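How to Carry Your Save Over to New Game Plus in Skurkance

I finished Skurkance for the second time last week, and my inbox has been filling up with the same question ever since: how do I start New Game Plus without losing all my stuff? The game is pretty bad at explaining this. There's one line of text after the credits and then you're dumped back at the title screen. So let me walk you through it, including the part where I messed up my own save and had to redo the last dungeon (I'm still a little sore about that one).

What you need first

You have to beat the main story, obviously. That means the fight at the top of the Besnard lighthouse and the long conversation afterward. Don't skip the credits! If you hold the skip button, the game jumps to the title screen and sometimes doesn't write the clear file. Let them roll all the way until you get the prompt asking whether you want to save. Say yes, and put it in a fresh slot. Your clear file will have a little lantern next to the name.

You also need the June 2023 patch or anything newer. Before that patch, New Game Plus was only in the menu if you'd finished on Hard, and a lot of the older guides still say so. If you're on a current version you can finish on any difficulty you like.

Before you walk into the lighthouse

Okay, this is where I went wrong. Once you go through the lighthouse door you can't get back to town, and whatever is sitting in your storage chest at that moment gets left behind. The chest does not carry over. Your bag does. I had all my good armor in the chest and found out the hard way.

So do a lap of Cokalau before you head up. Empty your chest into your bag, and if you run out of room, sell the potions and crafting bits first. You can buy those back for next to nothing later on. Your bag holds 30 stacks if you bought the last upgrade from the tailor, and that one costs 2000 coins, so go get it now if you've been putting it off. You'll have the money by this point in the game.
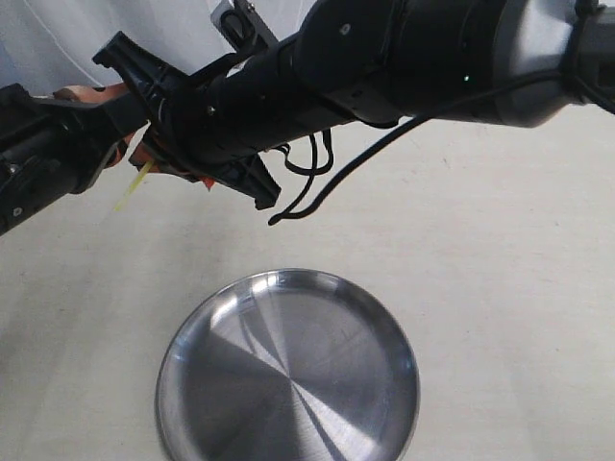

While you're in town, talk to Kosen at the docks too. If you finished her fishing quest she gives you the bone charm, and the charm stays with you. If you haven't finished the quest, you'll be starting it from scratch next time, with none of your fish counted. I'd spend the extra half hour on it, personally. The charm makes the early swamp so much nicer.

What carries over and what doesn't

You keep your level, your weapons, your armor, anything in your bag and all your learned skills. You keep your coins too, but only up to 500, which feels stingy after a whole playthrough. Spend the rest before the final fight. I dumped mine into weapon repairs and arrows.

You lose your map, your horse, all key items and your friendship levels. The horse hurts. You get her back at the same spot in the story, though, and if you gave her a custom name the game remembers it, which I thought was sweet.

Starting the new run

From the title screen, pick Load (yes, Load, not New Game) and choose the file with the lantern. You'll be asked if you want to begin again. Pick a difficulty, and then pick a different slot to save in. Please do that last bit - the default is to write right over your clear file, and you might want it later if you decide to go back for something you forgot.

Enemies get bumped up by 8 levels in the first area, so don't expect to stomp through everything. I died to a crab on the beach. A crab!

If the option doesn't show up

Check that you're loading the lantern file and not the autosave sitting above it, because they look almost the same in the list. If there's no lantern anywhere, load your last save before the lighthouse, beat the boss again and let the credits finish. A reader named Thibault Marty wrote in to say that his lantern only appeared after he fully closed the game and reopened it, so try that first before you redo the fight.

Next up I'm writing about the secret merchant who only shows up on a second run. I've found two of his three spots so far, and if you know where the third one is, leave me a comment.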